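Singer and guitarist Jeptoo Kirui has left Bomisance after 10 years, the band confirmed in July. Her last show with them was at the Brirkell in Bidville, where they played two sets to a full room.

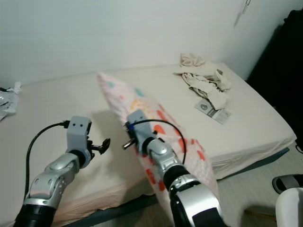 A bed with a plain fitted sheet against a white wall.

Kirui joined as a backup singer and went on to write six songs on the group's second album, Mwaipopo. Drummer Wekesa Masanja said the split was friendly — she wants to record on her own and spend less time on the road.

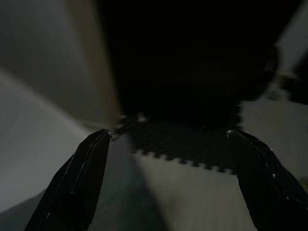 Yvonne Holroyd, who filled in on guitar last winter, will take over for the fall dates. The band has not named a new singer. Tickets already sold for Bidville will be honored, and the remaining seats are $30 at the door. Doors open at 6 p.m.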